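4. Recording table-setting episodes

This section covers collecting demonstrations with the Duvton hand-held grippers at a numbered station. Complete section 3 (pairing and calibration) before you start. The example used throughout is the place-setting task from the Cavance task list.

4.1 Before you record

1. Check that the station number on the floor matches the number on your session sheet.
2. Lay out the cables so that neither one crosses the spot where you will stand. Leave enough slack to reach every corner of the table.
3. Open and close each gripper fully three times. The opening shown in the Ukness recorder must follow your hand without a jump.
4. Check free space on the recording drive. A full session needs 25 GB.
5. Select the task name from the list. Do not type a new one. Misspelled task names are the most common reason for a session being held back at review.

Caution: Keep fingers clear of the jaws when testing. The grippers have no motor, but the return spring is strong enough to pinch.

4.2 Setting the start position

1. Place the mat, plate and caddy according to the layout card for the episode.
2. Put the utensils listed on the card into the caddy or on the mat, as shown.
3. Hold both grippers over the near edge of the table with the jaws open.
4. Wait for the steady tone, then begin.

Small differences from the card are fine and even useful. If the mat ends up slightly turned, leave it. What matters is that every object on the card is on the table and that nothing else is.
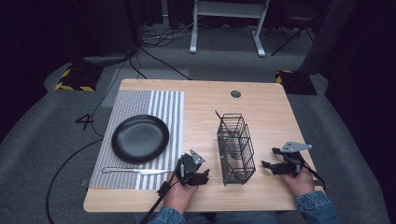

Work at the speed you would use to set a table at home, or a little slower. Move one utensil at a time. Use whichever gripper is closer to the object, and keep the other one still and in view of the head camera. If you need to pass a utensil from one side to the other, do it over the table and pause briefly when both grippers are holding it.

4.3 Ending an episode

1. Release the last object and lift both grippers clear of it.
2. Hold still until the tone sounds again.
3. Mark the episode Good, Recovered or Discard with the foot pedal.

Use Recovered when you dropped or missed something and then finished the task. Do not discard these – the training set needs them. Use Discard only if an object left the table, a cable pulled on a gripper, or someone reached into view.

Note: The pedal accepts a correction until the next episode starts. After that, changes have to be made in the review tool (section 6).

4.4 Session length and targets

Record 20 episodes, then take a break and switch to the next layout card. The target for each task is 1,000 accepted episodes across all stations. Recalibrate after every break, and any time a gripper has been dropped or its top plate has been bumped.

If the recorder shows error 453, the two grippers have lost time sync. Stop, discard the current episode and restart the recorder. Episodes saved before the error are not affected.

Questions about layout cards go to Samer Twal at the Shearer site. Section last revised 18 February 2021.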